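Mondanard Small Business Loans
Pre-funding site inspection checklist, with comments
Borrower: Banetti, lunch counter and catering, Jarkau
Inspection date: 06/12/2019
Stage: approved in principle, funds not released

The form is filled in on site and typed up afterward. Each line is marked OK, Not OK, Open or N/A. Comments go under the line they belong to. Investors in the loan see the whole form, including the lines marked Not OK. The borrower gets the same copy.

Section A. The business exists and is trading

A1. Business is at the address given on the application. OK
The sign over the door and the name on the lease match. The application left out the unit letter. Corrected on our copy.

A2. Open during the hours stated. OK
Hours on the door are the same as in the application. The website still shows the old Saturday hours from before the lease was renewed. Borrower will change it.

A3. Customers seen during visit. OK
Lunch trade was steady. We don't use a head count from one visit as evidence of sales, so see B1 for that.

A4. Business license on display and current. OK
Displayed behind the register. Expires next August. Add to the follow-up calendar.

A5. Latest health inspection report available. OK
Copy taken. One minor item on the report, a missing thermometer in the small refrigerator. There is a thermometer in it now.

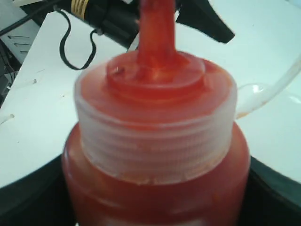 Section B. Sales and records

B1. Register totals match bank deposits. Open
We picked 18 trading days from the past year and compared the end-of-day register tape with the deposit. All but one matched. On that day the deposit was short by $269. Borrower thinks it was a cash payment to the produce supplier that never got written up. That is possible, and the amount is in line with other produce bills, but there is no receipt. Left open until the supplier sends a statement.

B2. Card sales match processor statements. OK
Statements were downloaded in front of us, which we prefer to printed copies. Refunds are low.

B3. Catering income recorded separately. Not OK
Catering deposits go into the same account as counter sales and are not labeled. The application shows catering as the part of the business that is growing, and the loan is meant to pay for more of it, so we need to be able to see it. A separate account would be best. A separate line in the bookkeeping would be enough. Borrower prefers the second.

B4. Customer deposits for future events listed. Open
There is a paper calendar with amounts written next to the dates. It should be typed up as a list with the customer, event date, deposit paid and balance due. Money taken for an event that hasn't happened yet is owed to the customer until it does, and it should not be counted as income in the meantime.

B5. Sales tax filings up to date. OK

B6. Payroll tax deposits up to date. OK
Handled by an outside payroll service. Last 2 quarters seen.

Section C. Equipment and other collateral

C1. Items on the collateral list are on site. OK
Every item found. The list calls the big cooler a "walk-in." It is a reach-in with double doors. Changed on the list, as a wrong description can cause trouble later if the lien is ever questioned.

C2. Serial numbers recorded. Open
The plate on the back of the range could not be reached without moving it. Borrower will send the number from the purchase invoice.

C3. Items in working order. OK
Everything was switched on while we were there. This is a basic check and does not replace a technician's report.

C4. No other lender has a claim on the items. Not OK
The lien search turned up a filing from Tu, the equipment lease company, on the dishwasher. Borrower says the lease was paid off. If so, Tu needs to file a termination. Until that shows up in the search, the dishwasher comes off our list and its value comes off the collateral total. The loan still meets our coverage rule without it.

C5. Insurance covers the listed items. Open
The policy is in force and the premium is paid. Mondanard has to be named as loss payee before release. Borrower has called the agent and is waiting for the certificate.
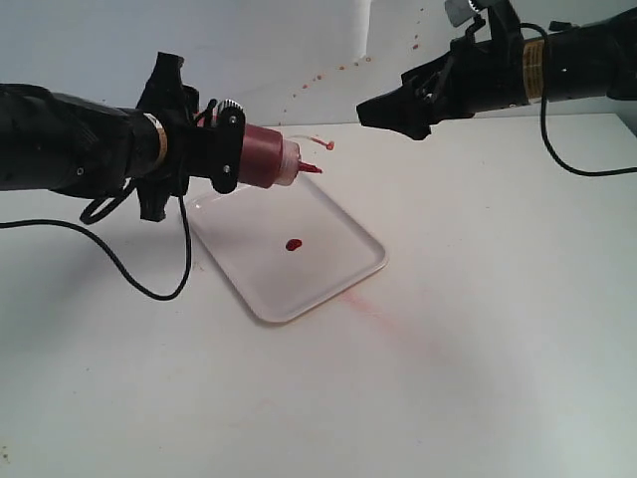
The coverage limit itself is fine. It was set when the policy was first taken out, though, and replacement prices have gone up – it would make sense to ask the agent for a new figure at renewal. We are not making that a condition.

Section D. Use of funds

D1. Written quotes for each planned purchase. OK
There are 3 quotes for the delivery van and a single quote for the hot-holding cabinets. One quote is acceptable for anything under our limit.

D2. Quotes still valid. Open
The cabinet quote runs out before the likely release date. Ask for an extension in writing.

D3. No part of the loan repays family or owners. OK
Confirmed and signed.

D4. Borrower adding own money. OK
The down payment on the van is in a savings account. Statement seen.

D5. Borrower understands the payment schedule. OK
We went through it line by line. Borrower asked if payments could be lower in the slow months. They can't under this product. The grace period at the start was explained again, along with the fact that interest still builds up while it runs.

Section E. Premises and lease

E1. Lease runs longer than the loan. OK
It does, with one renewal option left.

E2. Landlord waiver signed. Open
Sent to the landlord's office. No answer yet. This one often takes the longest, so it should be chased first.

E3. Exits clear, fire extinguishers tagged. OK
Tags current. A stack of folded boxes near the rear door was moved during the visit.

Result

Hold. Do not release funds until B1, B3, B4, C2, C4, C5, D2 and E2 are closed. C4 can be closed by taking the dishwasher off the list if the termination is slow. No second visit is needed unless the collateral list changes again. Documents can be uploaded to the borrower's account page, one file per item, with the line number in the file name.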